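Skaswood Games Room: Tabletop Pool

Photo Gallery

The Skaswood Games Room maintains a collection of small-format table games for use by residents, members and visiting groups. This page is devoted to the miniature pool table, one of the most frequently requested items in the collection. The table came to Skaswood as a gift from the Bukcombe Social Club and has been kept in regular use since that time.

The playing surface is green felt, set in a brown frame. The table is placed on a patterned blue cloth.
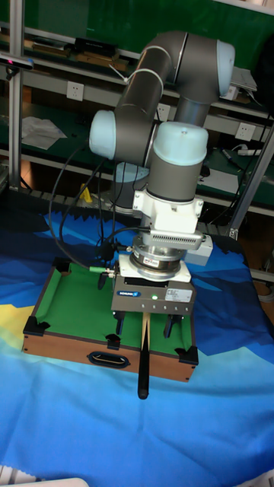

The collection is open to members throughout the year. Tables may be reserved for sessions of up to 2 hours, and reservations are handled by Aslı Ekinci at the front desk. Groups of more than four players are asked to reserve a second table game for the same period.

Cues and balls are issued with the table and are to be returned with it. Players are asked to brush the felt lightly in one direction at the end of each session and to keep food and drinks off the cloth. Chalk is available on request.

The front of the table has an oval cutout that serves as a handle. Tabletop games should be carried level and set down on a cleared surface.

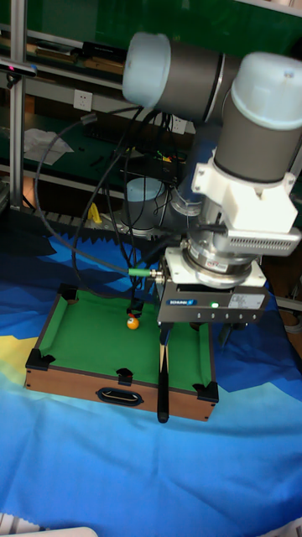
Regular play follows the house rules drawn up by Indira Alva, copies of which are kept with the table. Beginners may prefer the short form of the game, in which each player takes alternate shots regardless of the result. The annual tabletop tournament takes place in September. Entry is open to all members, and the draw is limited to 38 players.

Inquiries about loans to schools and community groups should be addressed to Davoud Azimi, Collections Office, Skaswood.

Page last updated 7/17/22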